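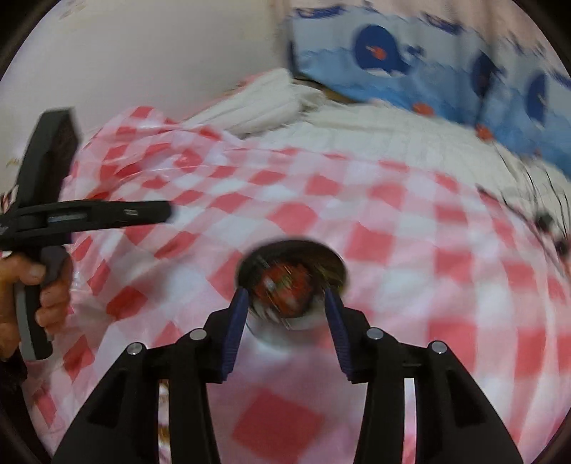
Small round container with red label, over the cloth.

Friday, July 13, 2018

Dye bath notes, madder on wool, continued from the page with the coffee ring.

Started with the Stineck yarn this time, the undyed two-ply. Beca Sayce says it takes color slower than the Brarnley one and I believe her now. Total fiber in the bath was 305 g, weighed dry before scouring. Mordant was alum as usual, no cream of tartar (we are out, please somebody order).

Water: I used the rain barrel and not the tap. In March the tap water gave us that brownish brick shade, and Marjatta Tikkanen thinks it is the iron in the old pipe. I am not sure. The rain water bath looks more orange to me, but the light in the back room is bad in the afternoon and I don't trust my eyes after four skeins.

Temperature went too high for a short time, because I was answering the phone. The thermometer was at 78 C when I came back, and we want to stay under 70. I took the pot off the plate and let it go down by itself. If the first skein has a dull side, this is the cause.

Skeins 1 and 2: left in overnight.
Skein 3: taken out after one hour, rinsed, hanging on the left rail.
Skein 4: same as 3, then a dip in chalk water. Already more red when wet. Will compare when it is dry.

Ground madder left in the big bag is a little over 800 g. Enough for the Achari order if they don't change the quantity again. They asked for "warm red, not tomato", and I have written back to ask for a sample of thread.

Questions for Marjatta:
- is the second bath worth keeping, or do I pour it out on Monday?
- can we use the wide pot from Vaturar for wool, or is it only for silk now?
- where is the pH paper

The label cards for skeins 1 and 2 are not written yet. Knots in the tie string: one knot is skein 1, two knots is skein 2. Please don't cut them.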